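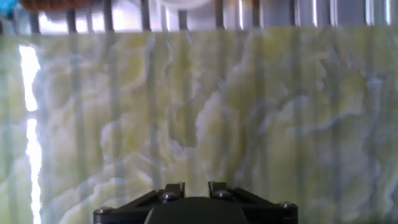

オニキス調の透光シートと二本指ハンド(手首カメラより)

ホーム 機器一覧 ハンド・周辺機器 導入計画 保守 お問い合わせ
サイト内検索 キーワードを入力 検索
最終更新:6月

Onness 二本指ハンド+手首カメラ 構成ガイド
化粧シート・透光パネルを扱う現場の機器選定と予算の立て方

大理石柄やオニキス柄の薄いシートは、扱っていて本当に楽しい素材です。緑やクリーム色の中に青みがかった筋が流れていて、同じ柄番でも切り出す位置で表情がまるで違います。光を通すタイプなら、後ろに何があるかで見え方まで変わります。手で運ぶ人がつい見とれてしまうこの素材を、アームに持たせるには何を買えばよいのか。このページは、その検討をこれから始める方のための構成ガイドです。

基本構成はGotexの六軸アーム、Onnessの二本指ハンド、ハンドの根元に付ける小型カメラ、Kariukiの縦置きラック、それにLellexの動作記録ソフトです。全部を一度に揃える必要はありません。アームとハンドとカメラから始め、ラックは手持ちのものを使い、置き場所の寸法が固まってから専用品に替えるという順番もよく合います。

■主な仕様

アーム Gotex六軸 リーチ900 mm
ハンド Onness二本指 平行開閉 黒色樹脂カバー
ハンド質量 377 g(指を含む、カメラを除く)
カメラ 手首取付、カラー
ラック Kariuki縦置き 全高1397 mm
記録ソフト Lellex 一台分のライセンスを含む
基本構成の価格 366万円(税別、据付調整費は別途)

ハンドの377 gという軽さは、ぜひ注目していただきたいところです! アームの可搬質量からハンドとカメラとケーブルの分を引いた残りが、実際に持てる重さになります。ハンドが軽ければその分をワークに回せますし、同じアームのまま次の品種に広げるときにも余裕が残ります。シート単体は軽くても、枠付きのパネルになると急に重くなるので、将来の品種表を見ながら計算しておくと安心です。

■短い指のよさ、困るところ

標準の指は短めです。指が短いと先端のたわみが小さく、シートの端をつまむときに狙った位置からずれにくくなります。根元のカメラから指先までが近く、二本の指の間に何が入っているかを画面で確かめやすいのも気に入っている点です。

困るのは奥行きのある場所です。ラックの奥に立てかけたシートをつかもうとすると、指より先にハンドの本体が柱や隣のシートに近づきます。奥まで入れる作業が多い現場では、延長指を最初から見積に入れてください。あとから追加もできますが、指を替えるとハンドの先端座標を取り直し、教えた動作も確認し直すことになるので、その半日分の手間も費用として数えておきたいところです。

指先のパッドは消耗品です。硬いパッドは位置が決まりやすく、柔らかいパッドは表面に優しい、という性格の差があります。艶のあるシートでは柔らかい方から試すのをおすすめします。初回の注文に両方を一組ずつ入れておけば、届いた日に比べられます(この比較がまた面白いのです)。

■透けるシートとカメラの相性

透光シートを選定の題材にすると、カメラについての議論が一気に具体的になります。不透明な板なら輪郭だけを追えば済むことが多いのに、透けるシートでは後ろの格子や柱が縦の影になって柄に重なり、強い光が差せばそこだけ白く抜けます。柄の筋、背後の影、白い光。三つが一枚の画像に同居するので、端を探す処理にとってはなかなか手ごわい相手です。

だからといって高価なカメラに飛びつくのは少し待ってください。見積に入れる順番は、照明、背景、カメラの順がよいと考えています。

照明は、まず今ある窓や天井灯の影響を見ます。朝9時と午後3時に同じ位置から撮り比べるだけでも、白く飛ぶ場所がどれだけ動くかが分かります。動くようなら遮光カーテンか、照度の安定した面照明を足します。

背景は、ラックの後ろに無地の板を一枚入れると縞が落ち着きます。ただし、柄の検査を後ろからの光で行う現場では板が邪魔になります。検査の場所と取り出しの場所を分けられるかどうか、レイアウトの段階で話し合っておきましょう。

カメラは、この二つを整えたうえで足りないものを足します。端の位置だけが欲しいのか、柄の向きまで見たいのかで必要な解像度は変わります。奥行きを測るタイプを検討する場合は、必ず実物のシートで試してください。透ける面では、表面までの距離を返すとは限らないからです。サンプルの端材を送っていただければ、見積前の撮影試験をお引き受けしています。

■ラックと置き方

Kariukiの縦置きラックは全高1397 mm。リーチ900 mmのアームを台に載せて使うことを前提に、上端まで届く台の高さを据付図で指定しています。床に直接アームを据える計画だと、上端近くの姿勢が苦しくなります。台はお客様側で手配いただくことが多く、見積から抜けがちな項目なので、早めに欄を作っておいてください。

シートの上端がまっすぐ揃って見える立て方にすると、カメラはそこを基準線として使えます。上端が波打つ薄物では、上側に細い押さえを一本渡すだけで見え方がぐっと安定します。金属の柱は光を反射するので、艶消しの仕上げを選べるならそちらを。既設のラックをお使いの場合は、柱の一本に艶消しテープを貼って撮り比べると、塗り替えの費用をかける前に効果を判断できます。

■予算表の組み立て方

導入計画の相談を受け持つSéverine Bouvierは、予算表を「買うもの」「直すもの」「慣れるための時間」に分けるよう勧めています。機器のカタログを並べると一つ目ばかり膨らみますが、現場で効いてくるのは残りの二つ、という考え方です。

買うもの
アーム、ハンド、カメラ、記録ソフト、ラック、アーム用の台、照明、予備の指とパッド、ケーブル一式、非常停止と安全柵または侵入検知。

直すもの
床の水平、電源の増設、遮光、通路の引き直し、ラック周辺の反射対策。建物側の工事は発注先が別になることが多く、納期も機器と揃いません。アームの納入日から逆算して先に頼んでおきます。

慣れるための時間
操作する方の練習、動作の記録と見直し、品種ごとの条件出し。ここを人件費としてきちんと計上した計画は、あとの進み方が目に見えて気持ちよくなります。目安の時間は品種の数と作業者の経験で大きく変わるため、一律の数字は載せていません。

基本構成の366万円には、アーム、ハンド、カメラ、ラック、記録ソフトが含まれます。台、照明、安全機器、建物側の工事、延長指は含まれません。ラックを手持ちのもので始める場合は、ラックを除いた見積をお出しします。

■一台目と二台目

一台目は、失敗しても惜しくない端材が豊富に出る工程に置くのがおすすめです。端材なら思い切ってつかみ方を試せますし、パッドの跡が残る条件も早く見つかります。Lellexに残した記録は、カメラの映像と指の開き、アームの姿勢を同じ時刻で並べて見返せるので、うまくつかめた回とずれた回を横に並べて眺めるのが何より勉強になります。記録の保存先は、映像を含めると思いのほか早く埋まります。保存期間を先に決め、それに合わせて容量を買ってください。

二台目を買うなら、一台目と同じハンドに揃えると予備品を共有できます。指、パッド、取付ねじ、ケーブルまで共通になるので、棚の中がすっきりします。別の大きさのワークに挑戦する場合も、ハンドの取付面を共通にしておけば交換は短い時間で済みます。

■消耗品と点検

パッド 表面の艶が変わったら交換。左右を同時に替えます。
指の取付ねじ 据付後の早い時期に一度増し締めし、その後は定期点検で確認。
カメラの窓 柔らかい布で乾拭き。溶剤は使わないでください。
手首まわりのケーブル 曲がりの内側に擦れがないかを見ます。
ハンドのカバー 角の傷は使用上問題ありませんが、割れがある場合は交換対象です。

取付ねじは予備を一袋付属しています。規格品ですが、長さの違うものを使うと内部に当たるおそれがあるため、付属品か同じ長さのものをお使いください。

■見積依頼のときに書いていただきたいこと

シートまたはパネルの最大寸法と厚み、いちばん重いものの質量、透けるかどうか、表面の仕上げ、立てて置くか平らに置くか、窓の向き、使える床の広さ、電源の種類。柄の名前や写真も歓迎です。正直に書くと、変わった柄が届くのを私たちは毎回楽しみにしています。分からない欄は空けたままで構いません。

撮影試験用の端材は、実際の工程で使う保護フィルムを付けた状態と剥がした状態の二通りをお送りください。フィルムの有無で光り方が変わり、つかみ方の条件も別になります。返却をご希望の場合は、依頼書の備考欄にその旨をご記入ください。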